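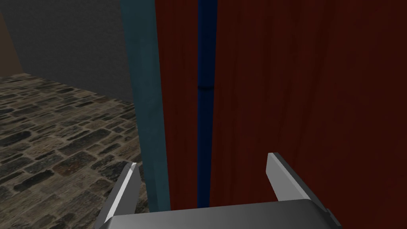 Progress Report, Issue 4, page 1

Stelum cabinet cell: setup, care and repairs
Reporting date: 03/05/2025
Prepared by the cell team at Hidevlow for the Wasberg fund

Since the last issue the Stelum cell has gone from "mostly working" to something we look forward to switching on in the morning. Your second payment went into the gripper overhaul and the simulated copy of the cell, and both are in daily use. The details follow, including the parts that are still giving us trouble.

The simulated cell

We now try every change to the arm in simulation before we touch the real one. The view at the top of this page comes from the simulator, with the gripper open in front of the dark red wood-grained panels and the teal post to the left of them. The stone floor and gray wall come from the stock room set that Stan, our control software, loads by default. We kept them. They cost nothing to render and we have grown fond of the cobbles!

The panel test is the one we care about most. The big red panel has no handle anywhere in this view, so the planner has to work from edges and seams, and the narrow navy strip between the panels gives it a good line to aim for. There is a small dark notch on that strip, about a third of the way down, that the edge finder kept reading as the end of the seam. It would stop there, very pleased with itself, and report the job done. We changed the finder so that it follows the strip past any short break and checks again on the other side. Out of 255 approach runs with the new version, 227 ended with the fingers lined up inside our limit. Most of the misses started from far over to the left, where the post hides part of the seam, and we have a fix for that in testing.

Gripper overhaul

The real gripper came off the arm for the first time since installation. We had been chasing a small difference in how far the two fingers opened, and for weeks we blamed the software. The cause was mechanical: a worn guide on the right finger, plus a mounting screw that had backed out by nearly a full turn. Both are replaced. While it was on the bench we cleaned out the slide, put on fresh grease, and swapped the cable at the wrist, where the old jacket had started to crack.

Setting the zero point again took most of an afternoon. We do it with the fingers open and nothing between them, then close them slowly on a gauge block, then repeat. The new numbers went into the Stan settings file the same day, and the simulated gripper was updated to match. That last step used to get forgotten. It is now the first line on the service sheet.

The opening width has held steady through 1000 open-and-close cycles since the repair. We were delighted. Before the overhaul we would have seen drift well before that point.

Routine care

The service sheet is down to one side of paper, and people use it, which was not true of the old binder. At the start of each shift: wipe the finger faces, look over the wrist cable, run the open-and-close check, read the log for overnight faults. Once a month: check the mounting screws with the torque wrench, regrease the slide, compare real and simulated finger positions at five set poses. The daily part takes some 90 seconds once you have done it a few times.

We have also moved the spare guide, spare screws and gauge block into a drawer in the cell itself. They had been in the main store, two buildings away.

Still open

The arm base has a faint knock on fast moves to the left. It does not affect the position readings, and we have slowed those moves until we can get underneath and look. Parts are on hand if it turns out to be the bearing.

Lighting in the simulator is too even. The real cell has a window, and the seam finder does worse there in the late afternoon. We want to add changing light to the test runs, along with panels in other colors and finishes, before we trust the success figures on anything other than dark red.

Spending

Gripper parts came in under budget, mainly because the fingers themselves did not need replacing. Computer time for the simulator ran over by nearly the same amount. With your agreement we would like to move the difference across and leave the total alone. The form is attached to the copy sent to Wasberg.

Next period

Base inspection first, then the lighting tests, then the left-side approach fix on the real arm. We would love to have you visit in June, when the cell should be running the full panel test from a cold start. Please send us a few possible dates and we will keep the floor clear.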